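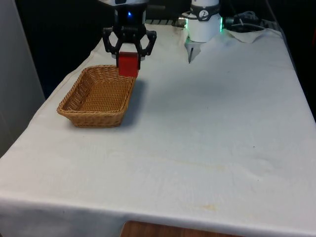
A used car should be the dull part of the household budget, a reader in Ravell wrote to us, and hers had turned into the exciting part. She had sold a twelve-year-old hatchback for more than she was offered in February, then found out what it would cost to replace it. She kept the check and took the bus for a month. I loved that letter, and I've spent the weeks since then looking at what people in Ravell and neighboring Evik pay to get around, and I can report that it's a wonderfully strange little market.

Start on Hellwig Road, where the lots run one after another almost to the county line. New cars are sitting. Used ones, the plain four-door kind with cloth seats and a working heater, are gone by the weekend. One lot had a sedan marked up $500 between my first visit and my second, with the same floor mats and the same scratch on the door. The salesman grinned when I pointed at the sticker. Somebody was already in the office signing for it.

Part of this comes down to monthly payments. Buyers who would have stretched for a new model a few years ago are looking at loan rates and walking across the street. They all arrive at the same row of cars at the same time, and the row gets shorter. Meanwhile a good number of drivers who would normally trade in are hanging on for another year, so fewer decent cars come in the back gate. It's supply and demand with tires on it, and you can watch the whole thing happen from a lawn chair.

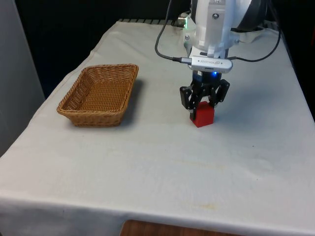 Repair shops are the other half of the story, and they may be the happiest businesses in town. When people keep a car longer, they fix it. Sovalum, the parts supplier that serves most of the garages on both sides of the river, handled 891 orders from Ravell shops in its last quarter, and brake parts led the list. Two garages in Evik have stopped taking walk-ins before noon. A third has added a Saturday crew and still has cars parked along the fence.

What does that mean for a family with one aging car and a little money set aside? I'd run the numbers on the car you already own first. One couple I talked to had been quoted $180 for a repair and were ready to dump the car over it, until they sat down and worked out that the replacement they wanted would cost them more than that every single month. They fixed it. They were practically giddy!

If you do have to buy, go on a weekday, bring your own loan offer from a bank or credit union, and ask how long the car has been on the lot -- a good salesperson will tell you. And look at the wagons. For reasons I can't explain, Ravell doesn't want wagons this year, and there are two beauties near the far end of Hellwig Road that I drive past much too slowly.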